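Friday bedroom sort out, before Lilla gets back. Only had 30 minutes so dont look too closely!

Front bed first. Floral sheet on, pink and red roses, pulled flat. Duvet still to come, its on the line.

Back bed not made yet. Coral duvet all over the place, pillows sort of where they should be.

Mugs on the pink cabinet to go down to the kitchen. Plush toys staying in thier tube, Fanni says hands off. Wardrobe doors get a wipe next, then hoovering.

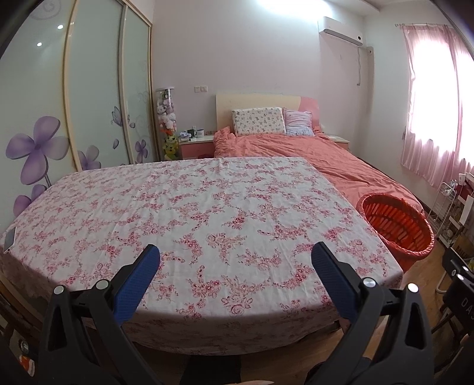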